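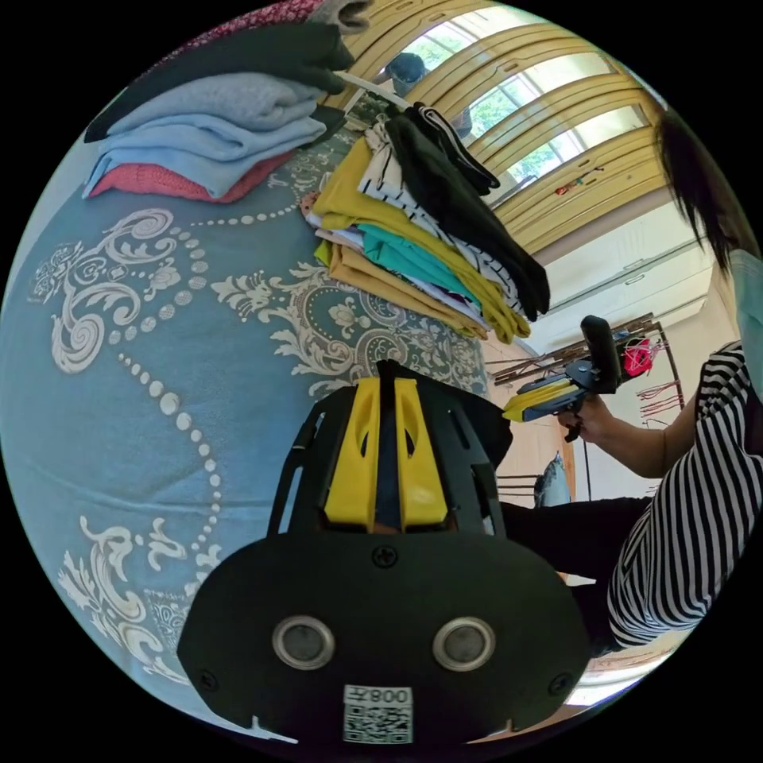 Two weeks with the Brasero hand-held gripper kit

I've been wanting to write this one up since January, when Vanavano sent over a pair of Brasero grippers on loan and I cleared my calendar (well, most of it) to try them out. Folding clothes was the job I picked. It's what half of you write in about, and a bed piled with knits and T-shirts is a pretty rude test for any gripper!

Quick version for anyone new to this stuff: you hold the tool in your hand, do the chore yourself, and the recordings go toward teaching a robot arm to do it later. The Brasero is the grab-and-go kind. No arm to bolt down and no big rig to haul up the stairs.

What you get for $537 is one gripper, a charger, a wrist strap and a year of Femport, the software that sorts your recordings. If you want two-handed work you buy two, and there's a bundle price that knocks off $80. I'd go for the bundle. One-handed folding made me want to throw a sweater across the room.

So how does it feel? Better than I expected. The fingers close with a light squeeze, and they pick up a single sleeve without dragging the whole pile along, at least once you learn to come in low and flat. It took me five shirts to get that. Thick knits were the easy part. Thin stretchy tops were the worst, and I still bunch up the hem one time out of three. My forearms were toast after the first long session, so I started taking a break every 100 folds and that fixed it for me. If you have small hands, ask for the short trigger when you order (it's free, but it isn't on the order page, which is silly).

Femport is fine. Uploads ran overnight and were done by breakfast. I do wish it let me toss a bad take right on the spot, because by evening I could never remember which ones I'd goofed. I ended up with a notepad next to me and a lot of scribbles like "blue thing, bad." Vanavano says a discard button is on the way, no date yet.

A few of you asked how it compares with the Ghauri set I covered last fall. The Ghauri is lighter and quieter, and I still like its grip better for small stuff like socks. But it slips on heavy fabric, and the battery ran out on me before lunch more than once. For laundry I'd take the Brasero. For sorting little parts on a bench I'd probably stay with the Ghauri and save the money.

The loaners go back next week. I'm trying towels and a fitted sheet before then, wish me luck! If there's something else you want me to fold, hit reply and tell me.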